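Fruit, a dish and a very patient robot

September | Words by Kalliopi Stan | 2 min read

By half past four the robotics club at Jenby has kicked off its shoes, opened the biscuits and started arguing about lemons. I love this lot already!

The task for the Sekier student challenge sounds like nothing: pick up a piece of yellow fruit and put it in a dish. Teams get 50 tries, and the fruit starts somewhere different every time. "We thought we'd be done in a week," says Vlasta Petek, who is in her second year and grinning about it. They have been at it for six. 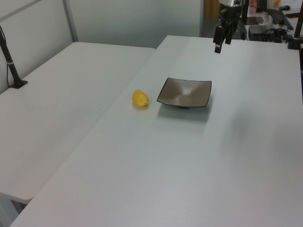
Each practice run goes into a shared notebook, and the total stands at 1,260. Boris Popescu writes most of them up, in tiny handwriting, with a star beside any he's proud of. Round fruit rolls, pointy fruit spins, and a grip that's a touch too high squeezes the thing straight out again (cue a scramble under the table).

The best clean score so far is 46 out of 50, and when it came the cheering brought people in from the corridor.
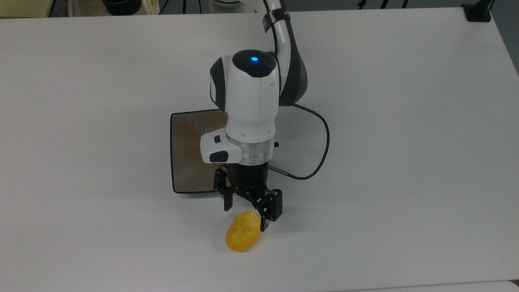

What gets me is how carefully they watch. Eleni Mujić will crouch with her chin level with the tabletop, calling out "left a bit, left a bit", then go off and change one line of code. Their tutor, Lumturie Spahić, mostly stays out of it and keeps the kettle going.

The challenge is held at Maes later in the term, and I've already asked for a seat near the front.

Related
The Grornby girls who built a weather balloon
Soldering for beginners: an evening class visited
A school orchestra made of scrap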